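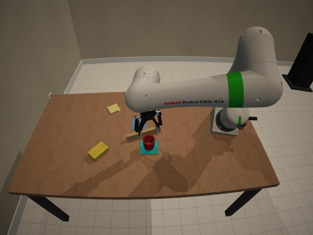
**Kitting automation, working group - minutes**
Branix, Pellomthorpe site, December meeting, 2:15 p.m.

Present: Margit Szűcs (chair), Nghĩa Diệp, Grigoris Antoniadis, Thoa Đoàn
Apologies: Segundo Zapata (comments sent in writing, read under item 3)
Minutes: Nghĩa Diệp

**1. Minutes of the previous meeting**

Accepted with one correction. Under "Staffing," the phrase "freed operators" is replaced by "reassigned operators."

**2. Simulation status**

Grigoris Antoniadis reported on the bench model for the Kiều kit. The model has the arm and two-finger gripper mounted at a table, with the kit parts set out loose on the top: cup, thin pad, sponge block, narrow wooden stick and flat squares. The parts are not in fixtures. This was requested by the kitting team, who do not receive them in fixtures either.

The task sequence is being built one part at a time. The sponge block and the cup come first. The flat squares are left until the grip approach for thin parts has been agreed.

Open points on the model:

- The cup standing on a square is treated as two separate parts. The Jiller order file lists them as one line. One of the two has to change.
- Part positions are varied between runs. The range of variation was set by Grigoris from memory and should be measured at the real benches.
- Softness of the sponge block is a guess.

No claim is made yet on cycle time. Margit Szűcs asked that none be quoted outside the group.

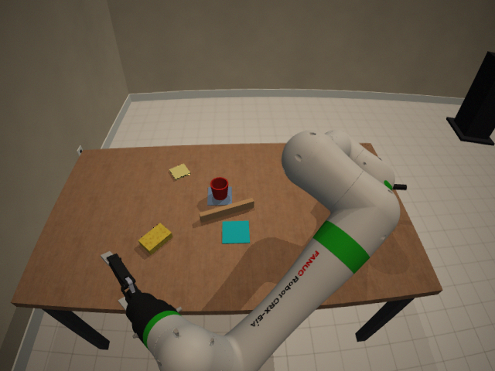

Thoa Đoàn asked what the operator is supposed to do while the arm is working through a kit. At the manual bench the same person picks, checks and packs, and the checking happens during the pick, by feel. If the pick goes to the arm, the check becomes a separate step with its own time, and the current plan has no time for it.

Grigoris agreed that the plan assumes inspected parts. Discussion followed on whether to inspect at goods-in or after the kit is laid out. Thoa preferred after, since damage also happens in the totes. Left open until the bench observations are in.

**3. Jobs and shifts**

Written comments from Segundo Zapata were read out. The evening shift has heard that the benches are closing. He asks for a written statement and for the names of the benches affected, if any.

Margit stated the present position: one bench is proposed for the trial, on day shift only. The other four stay manual for the length of the trial. The daily target remains 270 kits across the room and will not be raised during that period. She will put this in writing.

Thoa noted that pay grade is not covered. An operator who resets the cell, clears faults and edits part positions is doing setter work - the grade sheet should say so before the trial begins. Margit did not disagree but has no authority to decide it. Referred to personnel.

Training was set at 5 hours per operator in the draft. Thoa considers this short for fault recovery. Grigoris will list the faults an operator is expected to clear alone, and the hours will be reviewed against that list.

**4. Actions**

| Action | Who |
|---|---|
| Measure part positions at the manual benches, both shifts | Grigoris, Thoa |
| Settle cup and square as one line or two in Jiller | Nghĩa |
| Written statement to evening shift | Margit |
| Grade question to personnel | Margit |
| Fault list for operators | Grigoris |
| Compress a sample sponge block and record values | Nghĩa |

**5. Any other business**

Bench lighting at the far end is still flickering. Reported again.

Closed at 3:20 p.m. Next meeting after the bench observations are complete; Segundo to be asked for a time that suits the evening shift.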